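The Silent Order of Cleradwood

Visitors who follow the valley road north from Clillulano usually come for the walking. Few stop at the priory of Cleradwood, although its west door carries one of the most debated carvings in the region: a knot of three cords enclosing an open hand.

The brotherhood that built the priory left almost no written rule. Its surviving register lists 268 members over two generations, each entered by a number and a trade. Masons and dyers appear often, priests hardly at all. Local tradition holds that the brothers guarded a relic carried from the island of Moschos, and that it was moved by night shortly before the house was dissolved.

What the Register Shows

The register itself is less dramatic. It records the purchase of wax, salt and lamp oil, and a single payment of 3,450 silver pennies to a shipmaster – a sum far beyond the means of a rural house. The entry is dated to February and gives no reason for the expense.
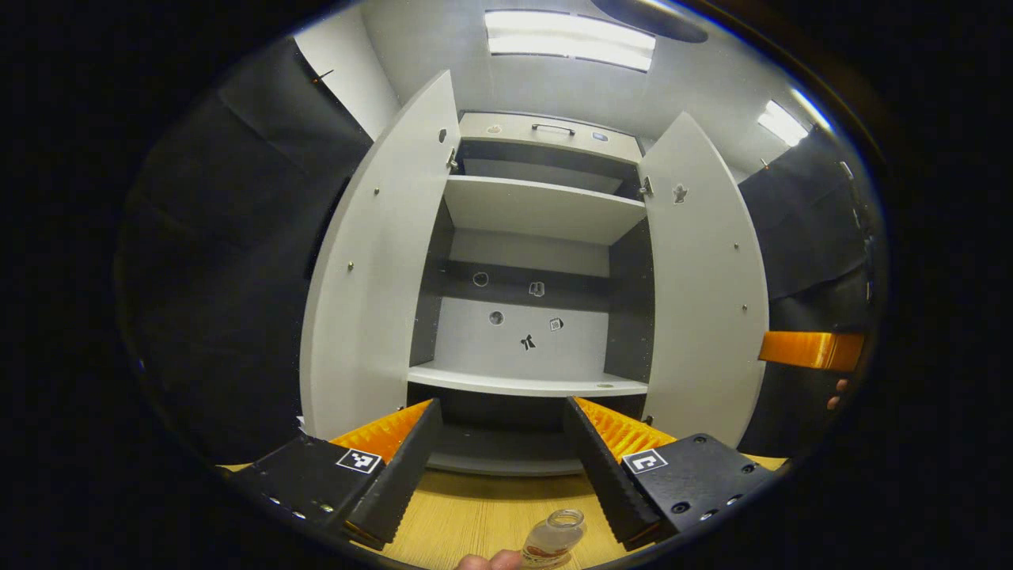
The Dototton Connection

A second hand and knot was found at Dototton, some 20 miles to the east, on a floor slab reused in the parish church. The cords are cut in the same order. Whether the two houses shared a founder or only a mason remains open, and the slab may be viewed on request at the vestry.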